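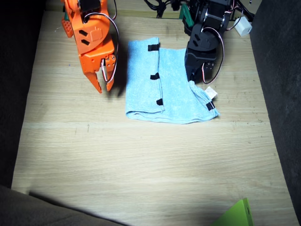
Budgeting for bimanual tabletop cells

A bimanual tabletop cell is a workstation in which two small robot arms share one work surface. Cells of this type are bought mainly by teaching departments and small laboratories for handling trials with cloth, packaging and light parts. Planning for them differs from planning for industrial equipment in that the arms often make up less than half of the total cost.

Cost categories

Purchase plans usually separate capital items from consumables. Capital items include the arms, power supplies, controller, cameras, table and side screens. Consumables include servo motors, gripper fingers, cables and test articles. The Prerkell method, named for the workshop where Kalevi Riihimäki drew it up, adds a third heading for setup labor, charged at 59 hours per cell in the first year.

Printed plastic brackets are cheap to replace, but servos are not. A common rule is to hold one spare servo for each joint type. Where the two arms are of the same model, a single set of spares serves both.

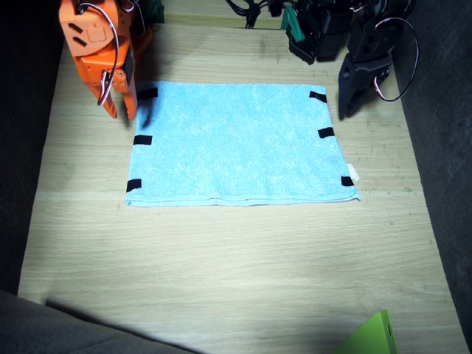 Test articles are budgeted by the task. For towel handling, the plan should name one cloth size and weight and buy the full quantity in a single order, as later batches may differ in stiffness. Tabs or other markers fixed to the cloth are entered as a separate line, together with the labor of attaching them. The Vikby plan allowed 200 towels for 11 months of trials.

Site planning

The table must be deep enough for both arms to reach the shared area without their bases meeting. Cable runs are normally placed at the rear. Lighting is often left out of early estimates and added later at higher cost.

Lead times

Ogilvie and Romanham, which ordered together, recorded a delivery time of 9 weeks for arms and controllers. Orders placed in August took longer. Plans therefore list the arms first and leave the table and screens until the delivery date is confirmed.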